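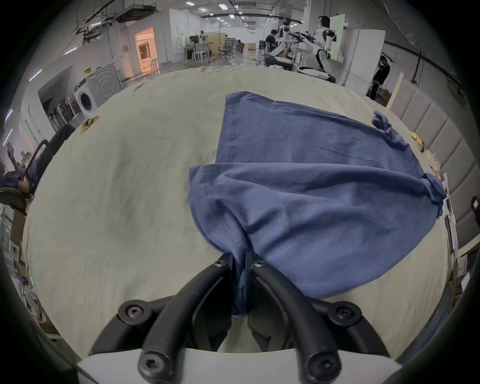

What is the fastest way to fold a T-shirt so it stays folded?
Lay it face down on something big and flat, smooth it with your palm, and fold the sides in before you fold it up from the hem. Speed comes from the smoothing, and the smoothing is the part people skip.

I have read a lot of folding advice and I don't believe most of it. The two-second pinch fold is the worst offender. You grab the shirt at the shoulder and halfway down, cross your hands, shake, and supposedly it's done. I tried it on 35 shirts out of our own laundry in June. Only 17 came out good enough to put in a drawer, and I had to redo the rest on the bed. Where are the two seconds in that?

Folding boards are no better. Fedir Symonenko lent me his Stustonach board and it does make every shirt the same width, fine, but a bath towel folded to size and used as a guide does the same job and you already own one.

What does seem to help:

Clear a surface wider than the shirt with its sleeves out. A bed will do if the sheet is pulled tight. A soft mattress with a loose sheet drags the cloth along with it and you end up folding wrinkles in.

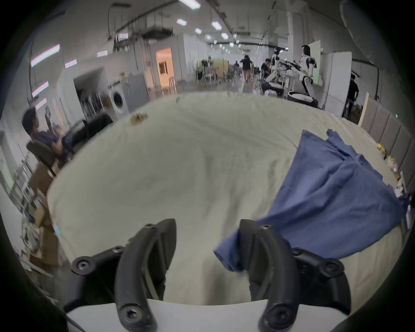 Blue cloth on the bed, still to be straightened.

Find the hem first. Pick a shirt up by the middle and you only make a new bundle. Take it by the two bottom corners, give it one snap, and set it down.

Pull across the seams gently. Knit fabric stretches, and a shirt tugged hard at one corner will look crooked however carefully you fold it after that.
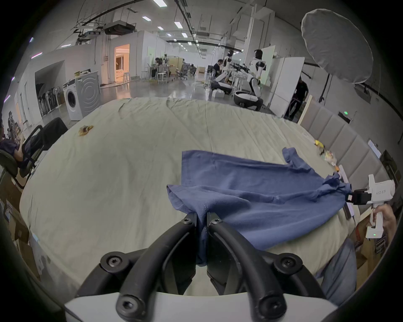
Sleeves go flat before the sides come in. If one is twisted, untwist it now, because a twisted sleeve makes a lump that shows through the whole stack. Nayara Damasceno wrote in to say she turns each sleeve straight back on itself instead of angling it down the side. I was doubtful, tried it, and it's neater for short sleeves. For long ones I still go down the side.

As for standing shirts on end in the drawer - maybe. It works in a full drawer. In a half-empty one they slump over by the second day, and the Wuvau dividers I bought to stop that slid around whenever I opened it. I took them back.

Fold while the shirts are fresh out of the dryer if you can. Left overnight in the basket, mine need the iron.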